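Repair Room in Tranwood Opens Again With New Sorting Tables

TRANWOOD. The repair room on the ground floor of the old Kimach building has opened again in January, after being closed for the end of the year. People of the town can bring small electrical things there in the afternoon, from 2 o'clock, and leave them for checking. The room is run by Prindance, an association which takes care of used electronics and teaches how to repair them.

In the past year the association received 1663 items. Most of them were lamps, radios, chargers, kitchen timers and toys with lights. A part was repaired and went back to the owners. Other items could not be saved, and from these the team removed the pieces that still had a use, among them switches, cables, small motors and circuit boards.

It was this last group that caused trouble. The boards were kept in cardboard boxes under the window, often many types together in one box. When somebody needed a certain board for a repair, the search could take longer than the repair itself. Some boards were also scratched from lying one on top of another, and a few had lost small components. According to the association, the question of storage came up at nearly every meeting in the autumn.

During the closed weeks the room was arranged in a new way. The cardboard boxes went out, and white tables were put along the longer wall, where the light is better. Sorting is now done on open plastic trays, and every board is looked at before it goes to the shelves. The shelves themselves were given by Carvalho, a furniture shop on the same street which was changing its own storage room. They needed to be cut shorter, and this work was also done in the building.

The association has written short rules for the sorting, and they hang on the wall next to the door. A board is first cleaned with a dry brush. After this it is laid down flat on a sheet of white paper, with the components facing up, so that broken parts and bad solder points can be noticed more easily. The paper is changed when it becomes dirty. Only one board should lie on the paper at one time. Drinks are not allowed at the tables, a rule which was already in force before but was not always followed. 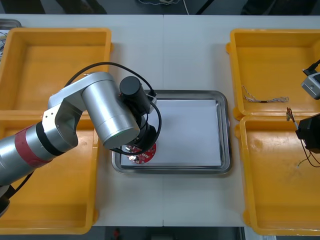 Boards that pass the check are tested with a meter later in the day and receive a small label with the type and the month. Boards that do not pass are collected for recycling and leave the building once a month. The association asks visitors not to take anything from the trays without speaking first to the person at the desk, also when a part seems to be of no value.

Besides the sorting, Prindance is starting its evening course again. It has 6 meetings and is meant for beginners who never held a soldering iron. In the first meeting the participants learn the names of the most common components and practice sorting them. Later they open a simple device, look for the fault and try to repair it. There are 20 places, and residents of Tranwood have priority until the end of the month. Tools are given by the association, but participants should bring their own safety glasses if they have them.

Things that can be left at the repair room must be small enough to be carried by one person. Televisions, refrigerators and microwave ovens are not accepted, and neither are batteries that are swollen or damaged. These should be taken to the town collection point. The entrance to the repair room is from the courtyard side of the Kimach building, and the bell is on the left of the door.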